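Fimska manipulation software: progress report to the Baveck fund
Sun 17 January
Period covered: second half of work package 2

Summary

The planner rewrite is finished and running on both arms at Jirkow. The perception work is behind where we wanted it, mainly on depth for glossy surfaces. Spending is in line with the budget and we are not asking for any change to the end date.

Planning

The old planner treated every pick and place as one long motion and started again from scratch if any part of it failed. The new one splits a task into stages and keeps the stages that are still valid, so a failed grasp only costs us the approach and the grasp. We ran 200 trials on the old code before switching over, and 200 on the new code with the same objects and the same start positions. The old planner needed a manual reset in 80 of its trials. The new one needed a reset in 7, all of them caused by the same fault in the joint limit check. That fault has been fixed but the trials have not been repeated yet.

Planning time per stage is short enough that we no longer cache paths. We have taken the cache out, along with a good deal of code that only existed to keep it up to date.

Control

Force limits on the wrist are now set per task from a settings file. Before this they were compiled in, and changing one meant rebuilding the whole controller. The food tasks need much lower limits than the parts tasks, so this had been holding us up for some time. The controller also writes the limit in force to the log at every stage change, which has made it easier to see why an arm stopped.

There is still a small delay between the gripper reporting contact and the controller acting on it. We have traced it to the message queue – the handler waits for a full batch before passing anything on. A change is written and is being reviewed.

Perception

Segmentation of single food items on a plate is good enough to use. Depth is less good. Scale platforms and glazed plates give patchy returns, and the height estimate for a placing surface can jump between one reading and the next. For the weighing task we now fit a plane to the body of the scale and work out the platform height from a stored model. It works for the one scale we have modelled. A more general method is planned, and we would prefer to do it properly once the new depth filter from Memon has been merged.

Reading the scale display has been moved to a separate module. It returns "no reading" when it cannot make out the digits, where the earlier version would return a guess.

Tooling

Each run now saves its settings, logs and start view together in one folder. The replay tool can load a folder and step through the planner's decisions without an arm attached. Staff at Jirkow use it daily. The written guide is only half done.

Next period

By the end of February we expect to have repeated the planner trials with the joint limit fix, merged the queue change and finished the replay guide. Most of the remaining time will go on the weighing task, where the arm moves a piece of fruit from a plate to the scale next to it.

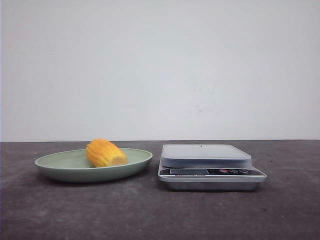
The main risk is the depth filter. If it slips, we will carry on with the stored scale model and move the general method into work package 3.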